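Temier two-arm brick set: data card

Card kept by Brenda Cáceres. Covers the April release. Please read the section on known faults before training on this set.

Summary

The set holds 379 recorded runs of two small robot arms building with and taking apart toy bricks. Both arms were driven by a person throughout; no run was produced by a learned policy. It was gathered to train policies that need both grippers at once, where one arm steadies a part while the other fits or pulls a second part. Of the 379 runs, 321 are marked as complete and the rest are kept with a fault label.

Work cell

The arms are bolted side by side along the front rail of an aluminium enclosure and reach inwards over a shared work surface. The surface is covered in a printed fern fabric and the walls in strawberry wallpaper. Policies trained on plain backgrounds did poorly when moved to other rooms, so the Temier cells all use busy prints on the floor and walls. The Podville cell uses a different pair of prints and is released separately.

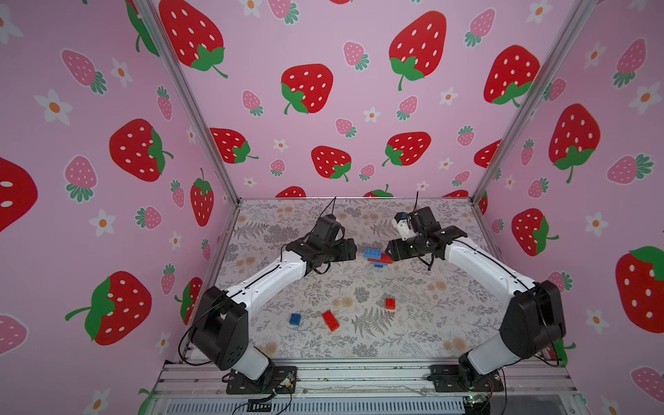 Issue 4

Bricks are red or blue and of more than one length. Start positions are set by hand from a printed sheet, and the operator may nudge a brick by up to its own width. Some runs begin with loose bricks only, others with a stack already built. The start type is stored in the field "start_state".

Recording

Each run is stored as one folder. Joint positions, joint targets and gripper opening are logged for both arms on a shared clock. Camera streams are saved as separate video files, with a table of frame times alongside. Use the table to line up video with joint data; do not assume an even frame rate. The fixed view takes in both arms and most of the enclosure. The wrist views are better for judging contact, but the floor and wall can sit at a steep slant when the wrist is rolled.

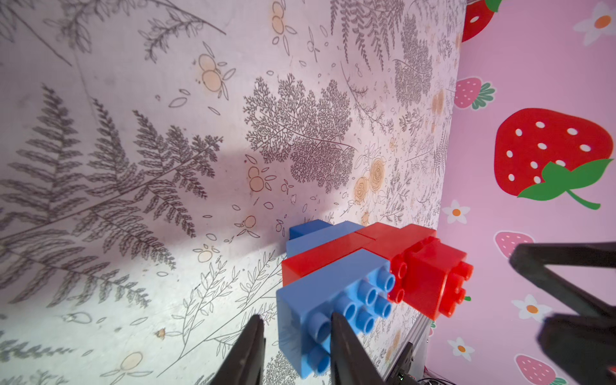 Wrist views should not be rotated upright before training unless the same step is applied when the policy is run. We tried both ways on the Phí baseline and the mixed case was the worst of the three. Cropping is safe on the fixed view as long as both grippers stay inside the crop for the whole run.

Labels

Every run carries a task line in plain English, such as "hold the blue brick and place the red brick on top". Task lines were written before recording and checked again afterwards. Where the operator did something else, the line was changed to match the run. Hand-overs between arms are marked by start and end time. Grasps are marked for the left and right arm separately, using the gripper opening and a check by eye.

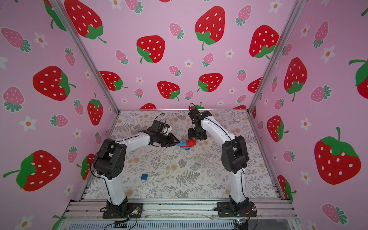 Fig. 4. Both arms at the brick stack, left gripper closed on it, fixed view.

Known faults

Clock drift between the two arms was found in early runs and corrected in this release. The raw times are kept in "t_raw".

Bricks are sometimes hidden from the fixed view by the wrist housings. No attempt has been made to label hidden bricks.

Red bricks can be confused with the printed strawberries by simple colour masks. Masks made with the Jalora tool were dropped for this reason and should not be taken from older copies of the set.

Operators differ in pace. The field "operator" holds a code, and splits should be made by operator if pace matters to the work.

Intended use

Imitation learning for two-arm handling, and testing of grasp detection from wrist views. The set is too narrow in objects and lighting to support claims about general handling. It contains no force readings.

Changes in this issue

Added the "start_state" field. Rewrote task lines that named the wrong arm. Removed duplicate video files from the wrist folders. Left and right are now always given as seen from the fixed camera; earlier issues used the operator's side, and scripts written for those will need the two arms swapped.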